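Section 4: Putting out your shore markers

Welcome to the fun bit! By now you've read the Stoltier shore survey guide up to the end of Section 3 and you have a stretch of beach to look after. Markers let us see how far the sea has moved the shoreline between one visit and the next, and a well-placed row will tell you a surprising amount by November.

You will need: 18 marker posts, a mallet, a 22 metre tape, the record sheet and a friend to hold the other end.

1. Check the tide table and start two hours before low water.

2. Find the brass stud on the sea wall. At Orkdale it's beside the slipway steps; at Bastos it's at the foot of the old net store.

3. Hook the tape over the stud and walk straight towards the water, keeping the tape tight.

4. Knock in the first post at the 22 metre mark, leaving a hand's width showing.

5. Work along the beach, one post for each stud, and write the post number on your sheet as you go.

CAUTION: Never work below a soft bank after heavy rain. Whole slabs can drop without a sound.

Note: If a post hits rock, move it one pace inland and put an R next to its number – the sums still work.

6. Measure from each stud to the top of the last tide line. Read the tape twice. It's lovely when both readings match!

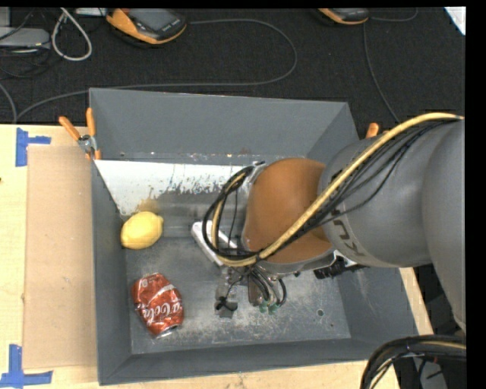 7. Copy your readings onto the clean sheet the same evening and send it to Pushpa Pant at the Grurkenmont office. Keep the beach copy too, however sandy it gets.

Note: Sheets printed before 04/10/2020 have no column for R posts. Please use up the old ones only on all-sand beaches.

If a post has gone missing, leave the gap and write "lost". A lost post is a proper result – go on to Section 5 for replacing it.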